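Korville Introduces Fitted Sheet and Laundry Sorting Guide for Furnished Apartments

ZURNUM, March – Korville, a supplier of bedding to furnished apartment operators, announced the release of the Nakov fitted sheet line and a companion guide to sorting and folding laundry in the bedroom. Both are available now through Bouazza, the company's distribution partner.

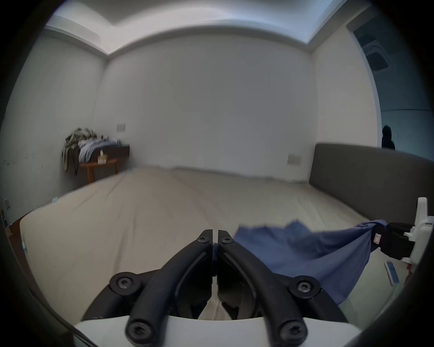
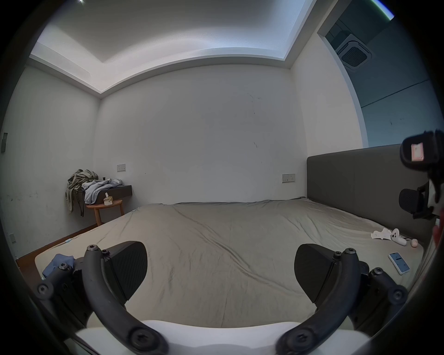
Large bed with blue cloth and beige-toned sheet

The Nakov line is a plain-weave cotton sheet with a weight of 174 grams per square meter. It is sized for large mattresses set against upholstered headboards, where limited clearance makes corners hard to reach. Elastic runs along all four sides.

The guide covers the use of the bed as a folding surface. It advises users to clear phones, tissues and other small items from the sheet before sorting, to lay each garment flat with the tag facing up, and to fold from the sleeves inward. Finished stacks go directly to a shelf or drawer – never back on the side table.

Korville developed the guide after a review of 3,356 service requests from apartment operators. Laundry left on beds and side tables was the most common housekeeping entry.

Initial stock is 700 sheets. Orders of 100 or more ship with printed copies of the guide. Pricing is available from Bouazza on request.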